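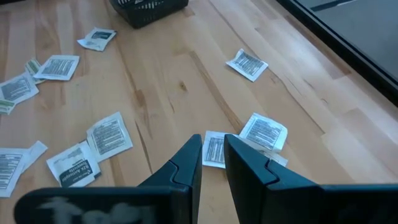
Skastbridge Household Water Survey
Progress report to the Ojala Fund, second reporting period
Submitted 3/24/26 by Sointu Kettunen, project lead

1. Status
Field sampling in the Drorner district is complete. Sampling in Brorkach is under way and will run past the planned end date. Spending is within the approved budget lines.

2. Work completed
A total of 1,294 tap samples have been logged, against a target of 1,200 for this period. Each household gave one first-draw sample and one flushed sample. Lead results are back for all of Drorner. In 25 households the first-draw result was above the project's action level – these were notified by letter and offered a repeat test. Eleven have accepted so far.

Arsalan Magsi has finished matching sample records to the pipe age register. The register has gaps for houses connected before the district network was extended, and those records are coded "unknown" in the data set.

3. Delays
The Brorkach laboratory changed its intake form in March. Samples sent on the old form were held until the paperwork was reissued. Holding times were not exceeded.

4. Changes to staff
Paavo Laitinen has taken over field scheduling from Raili Savolainen, who moves to data entry.

5. Next period
– Complete Brorkach sampling, 100 households outstanding
– Repeat tests in Drorner
– Draft tables for the interim data release

6. Request
We ask the Fund to approve moving the unspent Drorner travel allowance to courier costs in Brorkach. No increase in the total grant is requested.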